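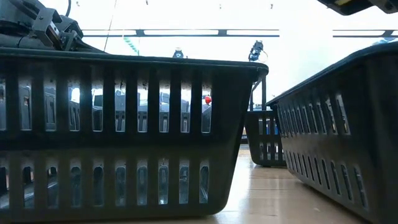
The Thiele School Robotics Club began with a complaint. Marlene Strobel, who teaches shop and ninth-grade physics, sat through an assembly where a vendor promised that every child in the building would be "future ready" after six weeks with a kit in a box. She asked what the kit did when the part it was reaching for had moved an inch. The vendor didn't have much of an answer, and the next fall she started a club for students who wanted to find one. We still spend most of our time on that inch. The work is dull to watch. A student sits down with a robot arm and a couple of slotted plastic baskets, the kind anybody might keep under a sink, and tries to get a gripper to take hold of a rim. A basket is a fair opponent. It is mostly holes, it slides, and two of the same model can sit at angles that make them look like different things to a camera.

We are a club and get treated as one. There is no grade and no credit. Students from ninth grade up can join in any month, and nobody has to have written a line of code. You do have to be willing to write down what happened, including on the days when what happened was nothing. Every session goes in a paper logbook. New members complain about the logbook until the first time they need it.

What we claim, and what we don't

Parents who read school websites will have noticed that robotics programs tend to promise a lot. Confidence, leadership, a career. We looked for evidence that an after-school club does any of this and found mostly brochures. Some of our former members went on to study engineering. They were also the kind of kids who join a robotics club, so we don't take the credit. What we can say is that a student who stays a full year will know how to calibrate an arm, how to read a log file, how to change one thing at a time, and how to tell a visitor that the demo isn't working today.

We are just as careful about the robots. When people hear "learning from demonstration" they picture a machine that watches you once and understands. In our club it means a student guides the arm through the same motion again and again, the computer stores the positions and the camera views, and a program tries to produce something similar later. Sometimes it does. It will also reach with total conviction for a spot where the basket used to be. We ask members not to say the robot "knows" or "wants" anything in their write-ups. They may say it at the table, where it can't be helped.
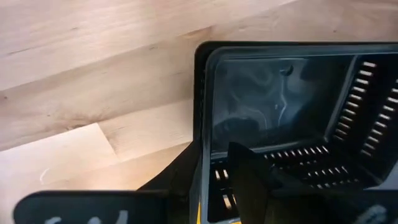 Our main project at the moment is called Pristik. The goal is to sort and stack household containers without telling the program ahead of time where any of them are. The name came from a student's misspelling on the first page of the logbook and we kept it. Pristik has been going for 18 months. It replaced Fandska, our attempt at folding dish towels, which we stopped in December after a long argument. Half the club thought one more camera would fix it. The other half pointed out that this had been said before each of the last two cameras. The write-up for Fandska is in the club binder with the failed runs left in, and we think it is the best thing the club has produced.

Trays and bins were supposed to be easier than towels. In one way they are, as they hold their shape. But dark plastic with light coming through it gives the software trouble, and clear plastic gives it a different kind of trouble, and a finger that closes on a thin rim slightly off center will tip the whole container over. We have learned to be suspicious of any good result that came on a single color.
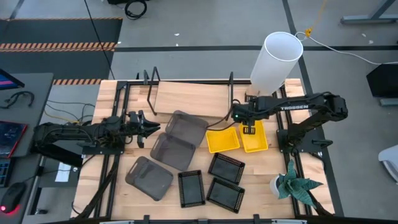
The Pristik work table, with both arms, gray and yellow containers and the black trays.

Competitions

We enter one, the Climard Open, and we enter it with some reservations. Teams get two attempts at a task that is announced that morning. This rewards a quick setup and a steady nerve, both worth having, but it also teaches students that a robot which worked once works. Before we go, the team has to write down its own estimate of how often the routine succeeds in our room. Afterward we compare. The estimates have been too high every year we have done this, and the students now read the old ones aloud before making a new one. We have not won. There is a certificate for documentation on the wall by the door.

Money

The club has a budget of $2000 a year from the school, which goes to spare parts, cables and the entry fee. We don't charge dues. We have turned down sponsorship twice, both times because the offer came with a banner and a requirement to use a particular curriculum. If a company would like to give us used containers, motors or screws with nothing attached, we will gladly say thank you in public.

Joining

Come to the shop wing after last period and look in. You can watch a whole session before deciding, and we would prefer that you did — a fair number of people find out that they like the idea of robots more than an afternoon of moving a basket back to its starting mark. That is a reasonable thing to find out. Students who would rather not touch the arms can work on the logs, the camera setup or the write-ups, all of which are short of hands.

Questions go to Ms. Strobel through the school office. She answers email slowly and prefers that you stop by.

Last updated: May 10, 2021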